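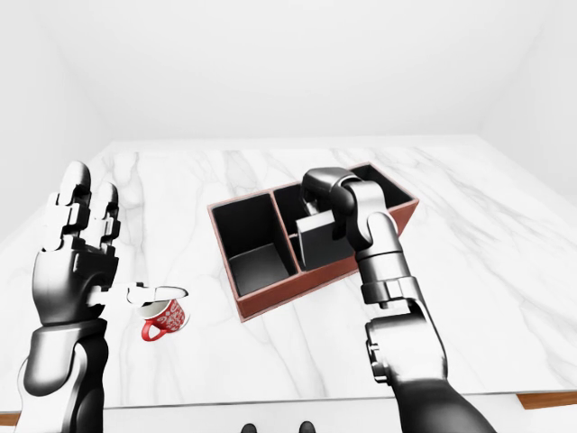
Gavlow Tabletop Manipulation Suite
Equipment and planning page for purchasing departments

The Gavlow Tabletop Manipulation Suite is a simulation package for institutions that intend to acquire a two-armed humanoid robot and wish to prepare budgets, floor plans and training schedules before the hardware is ordered. It is developed and supported by Fenen.

The suite provides a robot model with two arms and jointed hands, a marble-topped work table and a library of everyday desk items. Tasks may be run singly or in batches, and each run is stored with its joint positions and rendered views. Purchasers may enter their own table heights and reach limits, so that a planned workstation can be tested before furniture is bought.

License terms

A single-department license costs $3,000 per year and covers 14 named users. Additional users are charged at $300 each per year. The license includes the standard task library, which at present holds 1,761 object arrangements, and all updates issued during the term. Computing equipment is not included. Departments without a suitable graphics workstation should budget for one separately, and should request the current hardware requirements from Fenen before doing so.

Quotations are valid through the end of October. Orders placed after that month will be subject to the new price list.

What to plan for

Purchasers often budget for the license and overlook staff time. Fenen recommends that one employee be assigned to the suite through the first term of use. That person prepares the tasks, reviews failed runs and keeps a record of settings. Institutions that later buy a physical robot will need this record when they write the specification.

Small, light objects deserve particular attention in the test plan. A cup lying on its side calls for a different approach from one that is upright, and both conditions should be included in any acceptance test. The same applies to organizers with compartments of unequal depth.

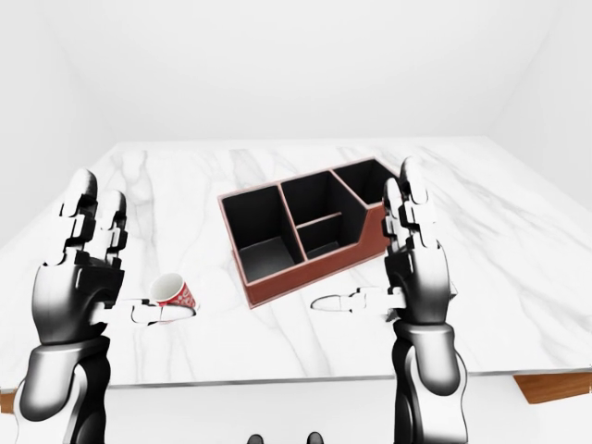 Corina Mihăilă asked whether results from the suite could be written into a tender as minimum performance figures for the physical robot. Fenen advises against this. Simulated results are suitable for comparing workstation layouts and for estimating training hours. Performance guarantees should be based on trials with the supplier's own hardware, carried out at the purchaser's site where possible.

Ordering

Requests for quotation should state the number of users, the preferred start month and the billing address. Institutions with more than one site, including those served by the Trendville office, may combine their users under a single license. Inquiries about license terms should be addressed to Alina Costache, and technical questions to Silviu Ene.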